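Voice control comes to the small screen at the bus stop

Jikcombe has become the first town in the county to let passengers talk to its bus stops, and the early signs are wonderful. Sixteen shelters now have a microphone and a speaker beside the timetable. Press the green button, ask when the next bus to the hospital is due, and a clear voice tells you. No app, no account, no squinting at tiny print in the rain!

The software is called Hetitau and comes from Gasinon, a young company that started out making talking kitchen timers. It copes with local place names far better than most phone assistants do (it even gets Requena Road right, which plenty of drivers don't), and it will happily repeat an answer as often as you like.

In June, its first full month, passengers asked 1,748 questions. Of those, 601 came after dark, when the printed timetables are hardest to read. Most people wanted departure times, but fares, lost umbrellas and the way to the swimming pool all came up too.

Recordings are wiped after 2 minutes, and nothing is kept apart from a tally of the topics. The town's sight loss group tried the system before launch and asked for a slower speaking speed, and that has already been added. Just say "slower please".

Welsh and Polish are next on the list, and the railway station should get its own talking post before the autumn timetable starts.
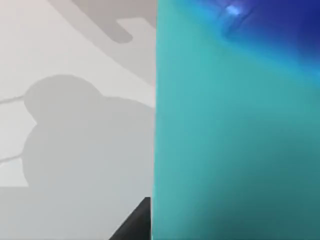

Gasinon is also working on a louder setting for the stops along the ring road, where lorries can drown out the answers. Anyone with a favourite question that the system gets wrong can report it by holding the green button down and saying "feedback".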